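Search posts
Search

Meifang Ye
October
Thread, 6 min read

OK so a few of you asked how the great cable cleanup is going, and it is too long for one post, so you're getting a thread. Get a drink.

For anyone new: we moved the studio upstairs in the old Wusthorpe building, the one with the round corner. I love the brick. I love the wood floor. I do not love that the whole room has two wall outlets and both of them are on the same side.

The tenant before us left a tub of cords and we brought three tubs of our own. Ashwin Warrier (desk neighbor, owner of far too many adapters) dumped all of it out on a sheet one evening and we had a look. 162 cables. I wrote the number on the lid so I'd have to keep seeing it.

First pass was easy. Anything with a cracked jacket or a bent prong went straight in the e-waste bag. Same for anything that ended in a plug neither of us could name. We had a printer cable from a printer I sold before I moved to this state!

Second pass was slower. Ashwin likes to keep things "for the weird day." I said the weird day gets one shoebox. He filled the shoebox, then he stood on the lid a little.

Where we landed: 136 gone, the rest sorted by what they plug into. I tried sorting by length before, at the old place, and it was useless. When you need a charger you aren't thinking "I would like a medium one."

On to the white table, which is the part I was putting off. It has to hold the router, the long power strip and whatever is charging, and still leave me a spot to wrap packages.

My rule for a job like this is clear the cords first, then put back one at a time. Power strip goes down before anything else. You can't decide where the router lives until you know where its plug is going to reach.
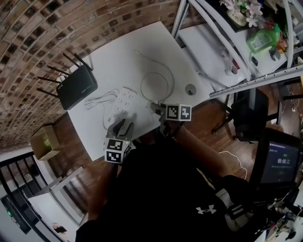 I keep the strip on top while I'm working out the order, then it moves underneath at the end. People screw it to the underside right away and then they're lying on the floor with a flashlight in their teeth trying to find the one socket that fits the fat plug. Ask me how I know.

Fat plugs go on the ends, by the way. If you put one in the middle it eats the neighbors on both sides and your long strip turns into a short strip.

Question from the replies about coiling. I do loose loops, as big as my hand, with one fabric tie. No tight little figure eights, no rubber bands. Rubber bands go gummy over a summer and then you have a cable AND a cleaning project.

Please also leave some slack behind the router. Mine gets picked up and dusted, and at the old place the cord was so short that every dusting took the internet down. Ashwin was on a call for one of those. He still brings it up.

The grommet! I forgot to talk about the grommet. If your table has one of those little round cable holes, use it for the thing you unplug least. I had my laptop charger through mine for a year and was fishing it back out of there every single night like an idiot.

Labels. I bought a roll of the Pruvano wrap-around ones and I like them fine. They stay put, and you can write on them with a normal pen. I label both ends. Just the plug end is tempting, but then you're at the other end of the table tugging on things and hoping.

Write what it powers, in words you'll understand when you're tired. Mine say things like "lamp by shelf" and "Ashwin's noisy thing." He wrote that second one himself.

A couple of you recommended the Wakow under-desk tray. I measured for it and it's too deep for this table, my knees would be in it. If yours is a standing desk you'd probably be happy. I'm looking at the Saber clip rail instead, which is plain and skinny and looks like it'd hold the strip. Not ordered yet — tell me if you have one and hate it.

Money report, for the person who always asks (you know who you are, hi). The labels and ties were cheap. The big number was the electrician, who quoted us $379 to add an outlet on the brick side. I haven't said yes. I'd rather run one good cord along the baseboard for a while and see if we can live with it.

If you're going to run a cord along a baseboard, keep it out of the walking path and don't hide it under a rug. And don't plug one strip into another strip. I know. I know you have one like that right now. Go fix it, I'll wait.

Stuff still on my list: find a home for the e-waste bag before it becomes furniture, put the labels on the lamp cords, and get the spare ethernet off the back of my chair, where it has been hanging like a scarf.

Oh, and the shoebox. We opened it yesterday, one whole week in, to look for a camera cord. The camera cord was not in the shoebox. Ashwin says that proves we should've kept more. I say it proves he should label his cords.

I'll add to this thread once the strip is mounted. Until then if you have a trick for keeping a cord flat along old brick without drilling, I want it — the sticky hooks I tried let go overnight.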